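## 4. Contact-Aware Replanning in the Sink Tasks

### 4.1 Problem setting

The planner described in Section 3 assumes that the free space around the target object is known before the arm starts to move. For objects on an open counter this assumption is mild. For objects inside a basin it is much stronger, and most of our early failures came from this case. The hand must enter a volume with four walls and it must keep enough clearance for all the fingers, including those which do not take part in the grasp.

We therefore separate the motion into 3 phases: approach, descent and closing. The approach phase ends at a pre-grasp pose above the level of the rim. The descent phase is short and slow, and it is the only phase in which replanning is allowed at every control step. In the closing phase the wrist is held by an impedance controller and only the finger joints are commanded.

### 4.2 Perception input

The policy receives one segmented point cloud and the joint state of the arm and the hand. We do not give it the true object poses from the simulator, although they are available, as we want the same interface to be used later on the real system in Salem. The segmentation network was trained on the household set of Golovholm, and we did not tune it for the kitchen scenes.

A point which caused difficulty is the grouping of objects. When food rests on a plate, the network must decide if the plate is part of the target or a support surface. Bảo Khương proposed to keep both hypotheses and to let the planner score them. If the instruction names the food, the plate is treated as a surface with a low contact cost. If the instruction names the plate, the food becomes a load, and the hand has to stay close to horizontal during the lift. Both hypotheses are carried until the end of the approach phase (Fig. 7), and after this moment only the one with the better score is kept.

### 4.3 Descent cost

During descent we minimize a weighted sum of three terms: the distance to the pre-grasp pose, the penetration of the inflated finger geometry into the basin walls, and the change of the plan between two control steps. The last term was added by Salma Berrada after she observed that the hand was oscillating near the rim. Without it, two plans of almost equal cost may alternate, one with the wrist turned to the left and one with the wrist turned to the right. The weight of this term is the only parameter which we had to select by hand, and we used the same value for all the scenes.
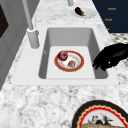

**Figure 7.** Simulated sink scene at the pre-grasp stage. The gripper is over the right side of the basin, with the fingertips directed toward a plate holding a red onion and a second, smaller food item.

The inflation radius of the fingers deserves a comment. A large radius gives safe motions but it closes the passage between the hand and the wall, and the planner then reports that no solution exists. A small radius lets the knuckles touch the rim. We decrease the radius linearly with depth, starting from the value used on the open counter. This is a simple rule and we do not claim that it is optimal — a radius computed from the uncertainty of the point cloud would probably be better.

### 4.4 Training and evaluation data

The grasp scorer was trained on 3,000 simulated episodes, generated on the cluster in Boston. A separate set of 2,000 episodes was kept for evaluation, with other textures and other object placements. The random seeds and the scene files are stored in the Dadley repository together with the planner configuration, so that each episode can be replayed step by step. Replaying requires the same version of the physics engine, as the contact solver is sensitive to the order in which the bodies are loaded.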